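25. August 2024

**1/** Seit Juli hängt bei uns in Vorholm im Treppenhaus ein Zettel: »Schlafen Sie besser in 19 Tagen.« Eine App namens Sundale, zwei Monate gratis über die Krankenkasse. Ich habe sie installiert. Ich schlafe wie vorher.

**2/** Vorweg: Ich habe nichts gegen Schlaf. Ich habe etwas gegen eine Zahl am Morgen, die mir sagt, ob ich geschlafen habe. Gestern 97 von 100. Um drei Uhr lag ich wach und habe die Steuererklärung im Kopf durchgerechnet.

**3/** Wie kommt die 97 zustande? Im Hilfebereich steht »aus Bewegung, Geräusch und Ihrem persönlichen Profil«. Mein persönliches Profil besteht aus Geburtsjahr und der Angabe, dass ich Kaffee trinke.

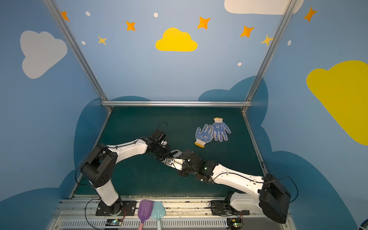 **4/** Still liegen und schlafen sind zwei verschiedene Dinge. Wer nachts regungslos an die Decke starrt, bekommt offenbar Bestnoten. Meine Schwester hat ihr Handy versehentlich auf dem Küchentisch gelassen und »sehr erholsame Tiefschlafphasen« gehabt.

**5/** Man-lok Sin hat mir darauf geschrieben, die Absolutwerte seien egal, es komme auf den Trend an. Kann sein. Aber wenn das Messgerät Quatsch misst, ist der Trend eben ein Trend im Quatsch. Er sieht das anders, wir haben es dann gelassen.

**6/** Dann die Ratschläge. Kein Bildschirm nach 21 Uhr – kommt als Push-Nachricht um 21:40 Uhr. Auf den Bildschirm.

**7/** Abends eine »Traumreise«. Ein Mann mit sehr viel Hall in der Stimme führt mich durch einen Birkenwald. An der Lichtung werde ich gefragt, ob ich auf Premium umsteigen möchte.
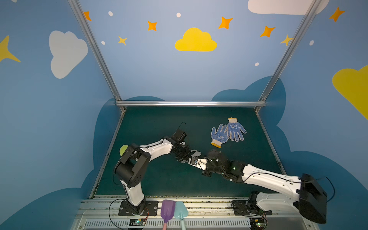

**8/** Was mich wirklich ärgert, ist der Ton. »Sie haben Ihr Schlafziel verfehlt.« Ich hatte kein Schlafziel. Ich war müde und bin ins Bett gegangen, und am nächsten Morgen hatte ich plötzlich etwas verfehlt.

**9/** Und seitdem schlafe ich, wenn überhaupt, schlechter. Ich liege da und denke an die Auswertung. Ob das bei anderen auch so ist, weiß ich nicht, eine Person ist keine Studie. Eine Studie habe ich bei Sundale allerdings auch nicht gefunden, nur »wissenschaftlich inspiriert«.

**10/** Bevor wieder alle schreiben: Ja, wer monatelang nicht schläft, gehört in eine Arztpraxis. Genau deshalb stört mich, dass man stattdessen einen Zettel ins Treppenhaus hängt.

**11/** Was bei mir ein bisschen hilft: Fenster auf, Wecker umdrehen, ein langweiliges Buch. Kostet nichts und gibt morgens keine Note. Vielleicht ist auch das Einbildung.

**12/** App ist gelöscht. Das Konto noch nicht, dafür muss man eine Mail schreiben und einen Grund angeben. Ich habe »müde« geschrieben. Antwort steht aus.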